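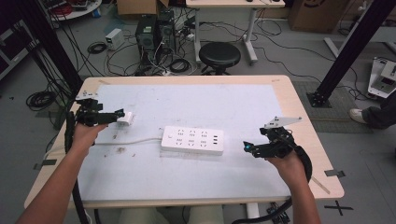

Wadby Recalls Hand-Held Grippers Over Jaw Release Fault

FLOVILSTEAD, June. Wadby is recalling 400 of its Tudose hand-held grippers after finding that the jaws can stay closed when the operator lets go of the trigger. The recall covers all units shipped with the first version of the jaw spring. Customers should stop using affected grippers until the spring has been replaced. Replacement is free of charge.

Wadby has received 163 reports of the fault. In most of them the jaws opened late, after a short delay. In 2 cases the jaws did not open until the operator switched the unit off. Both operators had a bruised finger. Neither needed treatment beyond first aid, and no other injuries have been reported.

What the fault is

The Tudose is held in the hand and used to record how a person does a task, so that a robot arm can later be trained to do the same task. The operator squeezes a trigger to close the jaws and releases it to open them. A return spring inside the housing pulls the jaws apart.

Wadby tested returned units at its Flovilstead workshop and found that the first version of the spring loses tension with use. The problem shows up mostly in work where the jaws are held tightly shut for long periods, such as gripping plugs, cables and small connectors. Grippers used for light work, such as folding cloth, showed less wear but have the same spring and are included in the recall.

The fault is mechanical. A software update will not correct it. A customer who has already installed the spring update notice on the recording computer still needs the new part.

Which units are affected

Affected grippers have a serial number beginning with the letter T followed by a 4. The serial number is printed on the underside of the handle. Left-hand and right-hand units are both affected. Grippers sold in pairs should be checked one at a time, as some pairs were made up from different batches.

Units with any other serial number have the newer spring and can stay in use. The Tudose charging dock, the mounting brackets and the cables are not part of the recall.

Some customers bought Tudose grippers through Sadis, which sells them as part of a complete recording station. These grippers carry the same serial numbers and are covered on the same terms. Sadis is contacting its own customers directly, but they may also apply to Wadby.

What customers should do

Stop using the gripper and disconnect it from its power supply. If the jaws are closed on an object, disconnect the power first and wait for the jaws to relax. Do not pry them open with a screwdriver or by hand. If they have not opened after a minute, leave the object in place and call the Wadby service desk.

Until further notice, no Tudose gripper of any serial number should be used on equipment connected to live power. This includes power strips, extension cords and wall outlets. A jaw that will not let go of a plug can leave it partly inserted, with the metal pins exposed. Wadby's user guide already says that plug and socket tasks must be done with the strip disconnected from the wall. The company is now adding a warning label to the gripper itself, and a sheet of labels will be sent to every registered customer.

Customers can ask for a repair through the service page on the Wadby website or by phone from 8 a.m. to 6 p.m. on working days. They will need the serial number and a delivery address. Wadby will send a prepaid box. The service desk expects to return each gripper within 4 working days of receiving it. Customers who cannot send their units away may ask for a spring kit, but the kit will be supplied only to sites with a trained technician, because the spring is under load when the housing is opened.

Loan units are available in limited numbers. They will go first to customers whose whole stock of grippers is affected.

Recordings made with affected units

Several customers have asked whether recordings made before the recall can still be used. Wadby's advice is to check them. A gripper with a weak spring may have logged the trigger as open while the jaws were still closed. A robot trained on those recordings may pull away before it has let go of an object.

A checking tool is available for download from the service page. It compares the trigger signal with the jaw position and marks any recording where the two do not match. It does not change or delete files. Wadby recommends that marked recordings be set aside and done again with a repaired gripper.

Changes at Wadby

The first report of a slow jaw was treated as a wear problem in a single unit, and the gripper was exchanged without being opened. Wadby now opens and inspects every gripper that comes back with a jaw complaint. It has also lengthened the spring test done before shipping, which previously covered only quick open and close movements and did not include long holds.

Wadby apologizes to customers for the interruption to their work. An update on the progress of the recall will be posted on the service page every Tuesday until all affected units have been accounted for.

About Wadby

Wadby makes hand-held grippers, brackets and recording equipment for robot training. Its workshop and service desk are in Flovilstead.

Media inquiries: Wadby press office, Flovilstead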